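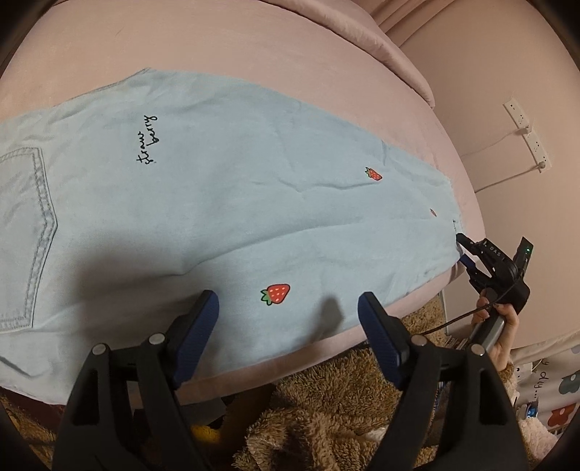

Figure 4. Two handhelds on one garment, lengthwise position.

Grullov Paired Handheld Kit — User Manual
Section 4: Recording a Garment Folding Task
Posted 26/01/2020 by the Dando documentation desk

We use cookies to remember your language and region. Accept | Settings

This section covers a two-handed folding task on a bed or other soft surface. It assumes you have charged both handhelds and paired them as described in Section 3. If you bought the single-unit kit, skip to Section 6.

4.1 Before you begin

You need both handhelds, the cables supplied with them, and one garment. Jeans are a good first choice. The denim holds its shape when you let go, and the hem is thick enough for the pads to grip.

Choose a garment with some marking on it if you can. Printed or sewn motifs, such as the strawberries in Figure 4, make it easier to find matching moments when you review two recordings side by side. Plain black fabric is the hardest to work with and should be left until you know the kit well.

Note: The finger pads are a wear part. Replace them after 300 hours of use, or sooner if the surface texture has worn smooth. The order number for a set of two is 374.

4.2 Laying out the garment

1. Smooth the bedding. Large folds under the garment will catch the fingertips.
2. Lay the garment flat and lengthwise, with the waist on one side of you and the hem on the other.
3. Put one leg over the other and line up the hems.
4. Flatten the big creases by hand. Small wrinkles can stay.
5. Move chargers and cords away from the part of the bed you will be working on.

Caution: Do not let the handheld cable loop around your wrist or under the garment. A snagged cable can pull the connector out and end the recording without saving it.

4.3 Holding the handhelds

Hold each unit by its grip with your fingers wrapped around it and your palm clear of the linkage. Long sleeves are fine as long as the cuff stays behind the grip. Roll back anything that hangs forward of it.

6. Pick up the left unit, then the right.
7. Check that each indicator is green. If one is amber, wait. If it stays amber for 90 seconds, pair that unit again (see 3.4).
8. Open both sets of fingers all the way and close them once. This sets the travel range, and you need to do it at the start of every session.
9. Bring the units over the garment with the fingers open.

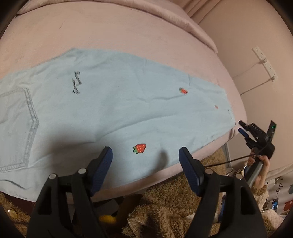
Reading time for this section: 4 minutes

4.4 Making the first fold

The position above is suitable for starting. One unit is over the leg with its pads spread apart, and the other is held at the hem end of the bed with its jaws toward the garment.

10. Press Record on either unit. Both will start.
11. With the hem-side unit, take hold of the end of the leg. Grip both layers.
12. Use the open fingers of the other unit to steady the fabric near the knee. Do not press hard enough to push the garment into the mattress.
13. Lift the hem and carry it toward the waist at an even speed. Almost everyone goes too fast at first.
14. Lower the hem, open the fingers fully, and back the unit straight out.
15. Press Record again to stop.

Note: If the fabric slips out of the pads, keep recording and pick it up again. Attempts with a second grasp are still accepted by the Mumby upload tool. Attempts where you put a handheld down and use your bare fingers are not.

Caution: Keep hair, drawstrings and loose threads away from the pivot pins. Fleece and long-pile blankets shed, so check the linkage after working near them and clear it with the small brush.

4.5 Checking the recording

Open the file in the Furukawa viewer and look at the first and last few seconds. You should see both fingers of the unit that made the recording, and the gap between the pads should be clear at the start. Dark curved corners are normal with this lens and do not need to be cropped.

If the picture is soft in the middle as well as at the edges, wipe the lens with a dry cloth and record again. If the fingers look uneven when fully open, repeat step 8.

Settings for longer tasks, including folding a full stack, are in Section 5.

Search this manual
Enter a keyword or part number
Go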